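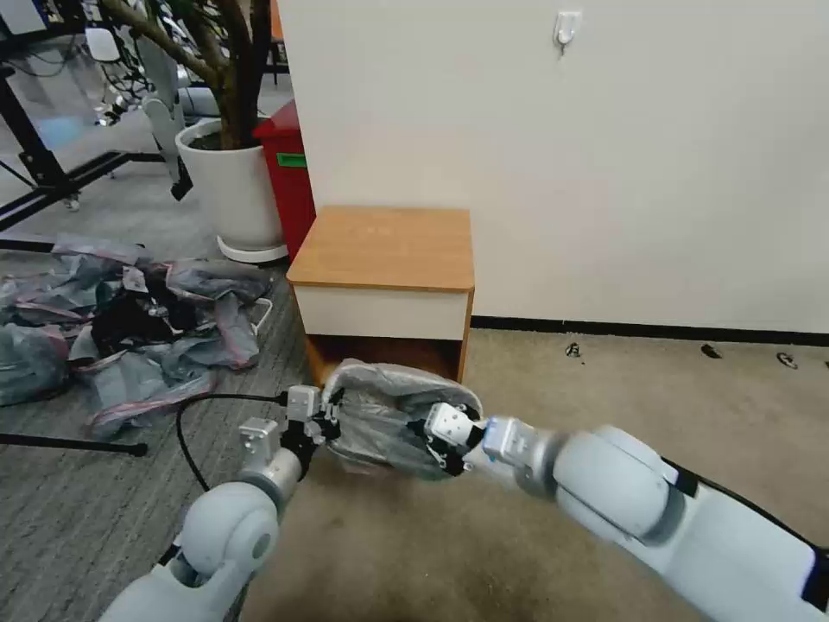
Plastic bags are the thing which grows fastest in my home, faster than the dust and faster than the washing. I bring two or three back from the shop each time, I put them somewhere for one minute, and in April I found them in five different places. So I made a small system for them and I want to write it down, because a neighbour asked me how it works. You need only a free piece of floor near a wall and a low cabinet or a nightstand. Mine has a wood-grain top and an open compartment at the bottom, and the bags I keep are mostly the thin grey kind you can nearly see through, which become a ball of wrinkles as soon as you let go of them. If your cabinet has doors it will also work, but you will open the doors many times.

What you need

One shallow plastic bin, low enough that you see the bottom without bending much. Mine is from Grura and it was the cheapest they had.
A rubbish bin close to you.
A dry cloth.
37 minutes. This was my time for the first sorting. Now it takes much less.

Step 1. Bring all the bags to one place

Go through the whole home and carry every bag to the same piece of floor. Look in the drawers, in the pockets of coats, inside other bags and behind the kitchen door. Do not sort while you collect. I made this mistake the first time and I stopped after the kitchen, with small piles everywhere.

The heap will look bigger than you expect. This is normal, there is a lot of air in it.

Step 2. Empty every bag

Put your hand inside each bag and feel the two bottom corners. Receipts stay there, and small coins, and once I found the spare key of my bicycle. Turn the bag over above the floor and give it a light shake. If there are crumbs or earth inside, turn it inside out and wipe it with the dry cloth. A bag which is damp must hang until it is dry before it goes in with the others. Otherwise the whole bin will smell after a week.

Do this on a part of the floor that is easy to sweep. On carpet, little pieces of paper and plastic go down into the pile and you will find them later along the wall.

Step 3. Decide which ones stay

Hold the bag with both hands, one at each end, and pull a little. Look at it against the light of the window. If you see a hole or a long split, it does not stay. Bags with torn handles can stay if the body is good, I use them to line the small rubbish bin.

I keep the bags in two kinds only, thin ones and strong ones. Before, I tried to have a category for every size, but it was too much work and my family did not follow it. Our town collects the broken ones together with the other soft plastic. Please check the rule where you live, it can be different.

Step 4. Fill the bin

Place the bin directly in front of the cabinet, with the long side where you can reach it well. Put the thin bags in one at a time. You can fold them into triangles if you like this, there are many instructions for it, for example on the Plurkari page where I learned it. I did it for one month and then I gave up. Now I press the air out with my flat hand and lay the bag down.

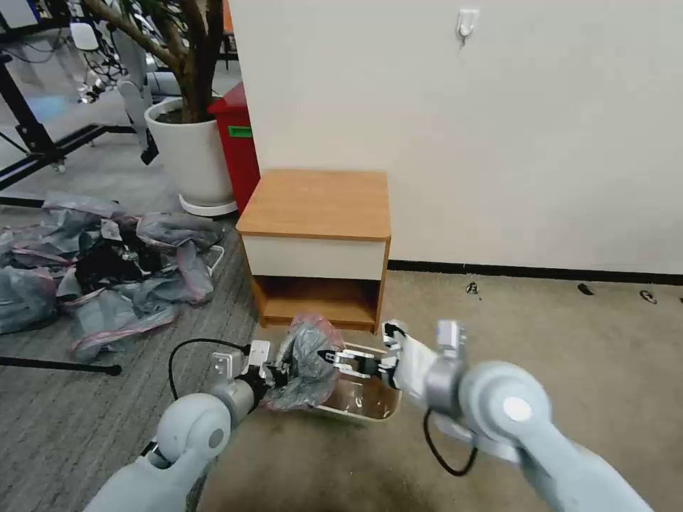 A bag held just above the rim of the shallow bin, next to the nightstand.

Start from the side nearest to the heap and go across. When the bags come up to the rim, stop. Do not push them down to make space for more. If they do not fit, you have too many, and the oldest ones can go.

Step 5. Put the bin away

When everything is in, the bin goes into the open compartment, if it fits. Measure first! My first one, a Seixas, was too wide by 2 cm and it stood on the floor until I gave it to my sister. The strong bags I keep folded flat in the drawer.

Afterwards

New bags go in the bin on the same day they come home. When it is full I repeat steps 2 and 3, only for what is inside. The last time was 15 May 2024 and I was finished before the water for the tea boiled.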